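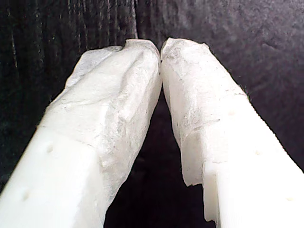 No. 15

Well, it finally happened! The swap shelf at the Notcombe library opened its doors at 7 in the morning (yes, in the morning, and yes, I was there with my coffee), and by lunchtime I had gotten rid of a jar of buttons, a bag of coat hooks and a lamp switch I've been moving from drawer to drawer since we lived on Treloar Street.

If you missed the flyer in January, the idea is simple. You bring in the small stuff that's too good to throw out and too odd to sell. Somebody else takes it home. The shelf is in the old newspaper room, left of the front desk, and it stays up through spring as long as people keep it tidy. There's no sign-up and no fee, and you don't need a library card, though the front desk will happily talk you into one.

I went in expecting knitting needles and not much more. Wrong! There were hinges, curtain rings, a whole cookie tin of keys, and a set of drawer pulls that I picked up and put down so many times that a woman behind me asked if I was taking them. (I was. They're on the bathroom cabinet now and they look great.)
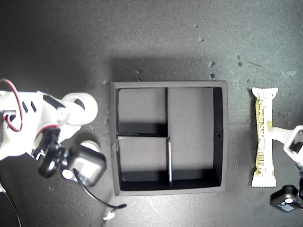 *A square black tray with three compartments.*

The one thing folks keep asking me is how to bring things in. Loose bits at the bottom of a grocery bag are a pain for everybody, so please sort at home first. A divided tray is perfect, and so is an egg carton or a muffin tin you don't mind leaving behind. Ronell Hardware has said it will put out a box of spare jars by the register, free to anyone headed for the shelf, which I think is awfully nice of them. Put like with like and write down the size if you know it. Last week I spent a good long while holding washers up to a bolt, and I'd like that part of my life back.

A few things they can't take: batteries, paint, medicine, anything sharp without a cover, and anything that plugs into the wall. The lamp switch squeaked through because it was just the switch. I did ask.

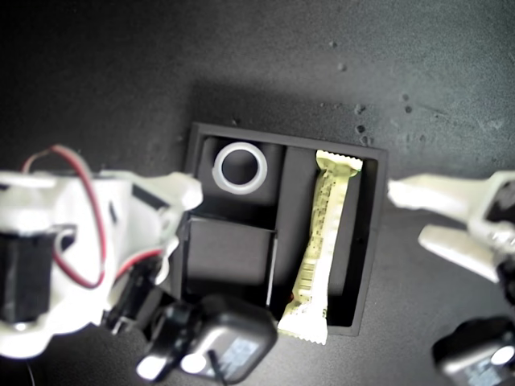
*White plastic ring in the upper-left compartment.*

Amska Bakery next door is giving 12 percent off rolls to anyone who comes in after dropping something off, just mention the shelf when you order. The cinnamon ones go fast, so I'd go to the bakery first if I were you and then sort of circle back.

The library would like to see 1,000 items change hands before summer. That sounds like a lot until you think about what's in your own kitchen drawer, and then it sounds like a slow afternoon. I still have a shoebox of picture hooks to go through, and my sister has promised me her zippers. Drop-off is at the side door whenever the library is open, and the ramp is back in use now that the railing has been fixed.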